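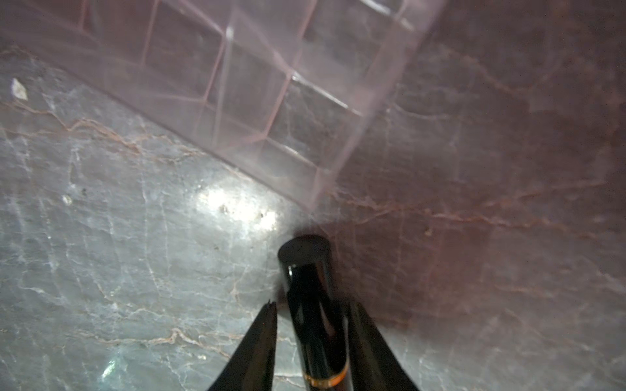
Compartment organizer on a marble surface.

Bead Sorter and Stock Clerk, part time
Plaltura, jewelry supplies and repair parts
Posted 8 October 2022

Plaltura sells glass beads, clasps, jump rings and ear wires to hobby makers and small workshops. The stock clerk receives bulk lots, sorts them by size and finish, and keeps the bin records current. The position reports to Farzana Kazmi, stockroom lead.

Hours: 20 per week, weekday mornings. Contract runs through the end of April, with renewal subject to order volume.

Duties
Sort incoming lots by diameter, hole size, color and coating.
Measure a sample of 12 pieces from each lot with digital calipers and record the results.
Fill compartment boxes and label them with the stock code and lot number.
Pull and pack mail orders. Orders received before noon ship the same day.
Set aside chipped, fused or off-size pieces and log them under the supplier's name.
Take part in the monthly stock count.

Requirements
Normal or corrected color vision. A short color matching test is given at interview.
Able to do close work while seated for up to two hours between breaks.
Basic spreadsheet skills. Stock records are kept in Numer; training is provided.
Accurate written English for labels and supplier notes.

Prior work with beads, fishing tackle, watch parts or electronic components is useful but not required. Lifting is limited to cartons of 20 pounds or less.

To apply, send a resume and the names of two references to Daniyal Baloch at the Plaltura office. Put "Stock Clerk" in the subject line. Interviews last one hour, including the color test and a timed sorting exercise. Applicants who need different lighting or seating for the exercise should say so when they apply.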